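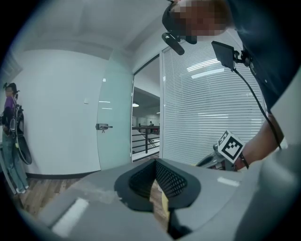
Hand-held grippers and head cameras in use during the comparison work, Erwood site.

Progress report to the Canpolat Fund
Sunday, September 25, 2022
Prepared by Ataberk Kahraman

Dear friends at the Fund,

Thank you again for your patience over the summer, and for the kind note that came with the second payment (it went up on the wall by the kettle!). I'm happy to say that the gripper comparison is properly under way, and that we have a good deal more to tell you than we did in March.

You'll remember that we set out to compare 2 hand-held grippers, the Zotum and the Kastau, as tools for recording everyday handling tasks, and to find out which one people can work with through a whole session without getting tired or cross. We have now finished 40 sessions with 12 operators, almost all of them new to this kind of work. Everyone tries both grippers on the same tasks: sorting small objects, folding cloths, opening and closing jars, and so on.

The Zotum is the favorite so far, mainly for its balance. The Kastau closes more firmly, and several operators preferred it for the jars, but it is heavier at the front and people start resting their elbows on the table toward the end of a long session. We had expected the opposite, I must admit, so I went back through the comment sheets twice before writing this.

The cameras have given us more trouble than the grippers. Head straps slip, and when they do, the view drifts up and away from the hands. We changed to a wider strap in the last 5 sessions and the operators like it better, though I'd want a longer run before promising you anything. Marker tracking at the wrist is good when the arms are apart and patchy when they cross, and we are trying a different mounting angle for that.

Spending is within budget except for cables, which we go through at a terrible rate. I'd like to move a little money over from travel to cover them, if you agree.

Next we'll repeat the folding task with the new strap and start on the written comparison. You would be very welcome to visit Erwood and try the grippers yourselves.

With warm thanks,
Ataberk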